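Right arm drops fork on handover, left arm is fine

Posted by Marichka Marchuk, 30th July

We run a two-arm Pristar setup on kitchen tasks. Since we updated the Futix controller, the right gripper faults with code 1647 when it holds a fork. The fingers let go and the arm drops to a safe stop. Yesterday it let a fork go over the edge of the bench. Thicker items don't set it off. Force limit is 800 on both sides.

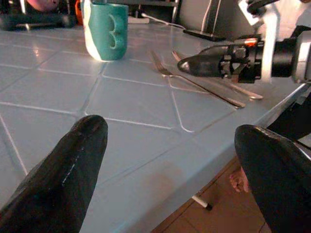
Mug, fork and the gripper on the blue-tiled table.

I've swapped the finger pads and it made no difference. Has anyone cleared this without rolling back?

Svetozár Šindelář

Check the cable before you touch the software. Ours had the same code in April and the fault was a worn connector at the wrist, which only opened up when the joint turned past 57 degrees. With a cable looping out from the side of the gripper and down the arm, like yours, every wrist turn can pull on the plug. Power down, hit the e-stop, then reseat both ends and add a tie below the cuff. Keep hands clear when it restarts, as the fingers close first.
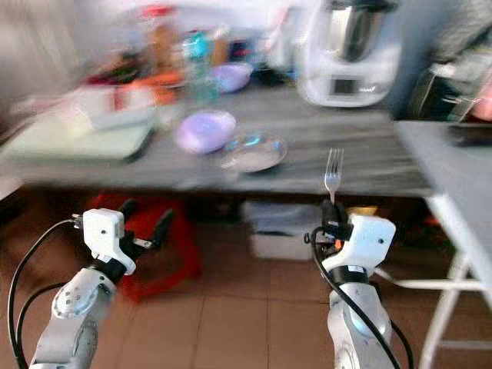
The update also resets the minimum grip width to 2 mm. A fork handle can be thinner than that, so the controller reads the fingers as closed on nothing and releases. Set it back to zero on the right side and recalibrate.
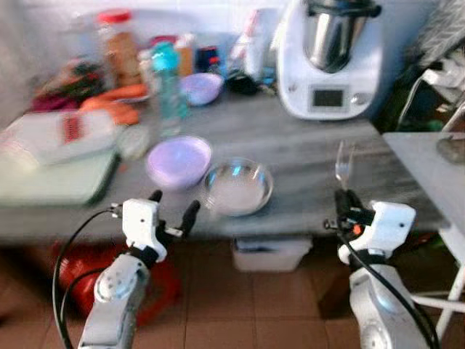
Radoslava Mikuš

Same fault on ours. Grip width fixed most of it but not all. Don't raise the force limit to get around it, we cracked a finger that way.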